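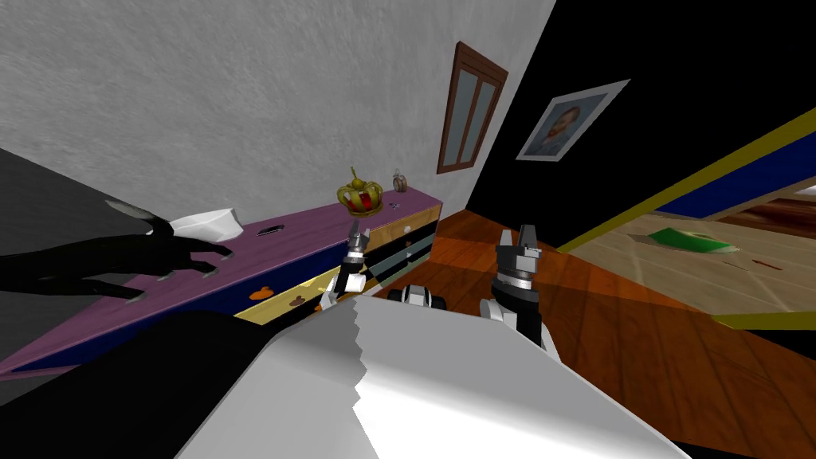
One of the practice rooms in the Trosach simulator: purple-topped dresser, crown, alarm clock, both grippers up.

Lab tour notes, Trosach open day, Tuesday, March 5, 2019

Got there late, parking was a mess, missed the welcome and most of the coffee. Caught up with the group in the sim room on the second floor. Glad I didn't miss that one.

Short version of what they do: a two-armed robot learns to pick things up in made-up rooms on a computer, before anyone risks a real arm. The research question is how much the rooms need to vary. Elisa Fontana, who ran the demo, has 2983 of them. Walls, floors and furniture colors all get shuffled. So you get purple tops and a black wall next to a gray one, and it's not meant to look like anybody's house.
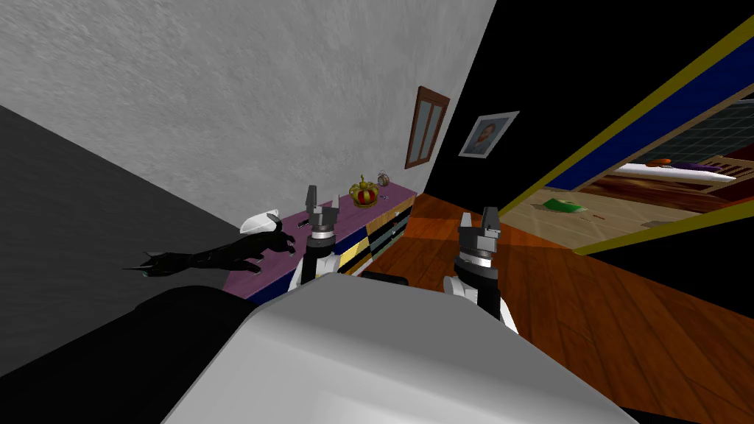

Mabli Parry
Visits editor, Utiline

The method, as far as I could scribble it down. Same task every time, new room every time. One version of the software trains on 11 rooms, the other on the full set. Then both get tested in 77 rooms neither has seen. The small-set version did fine at home and fell apart elsewhere, missing nearly 23 percent more of its grasps then the other. Elisa was careful here. Sim numbers only. Real-arm tests start in May.

Somebody asked about the tilted view. Also on purpose, she said, camera angle gets shuffled along with everything else. Makes you a bit seasick on a big screen.

Best question of the day came from Usha Kotian: does it learn what a crown is, or just where shiny things tend to sit? Elisa said they move the objects around between runs to check, results not written up yet. Would of liked ten more minutes on that.

Then down to the Bassi workshop, real hardware, very loud, notes mostly unreadable. Sandwiches good. Next tour is in the fall, sign up at the front desk and take the train.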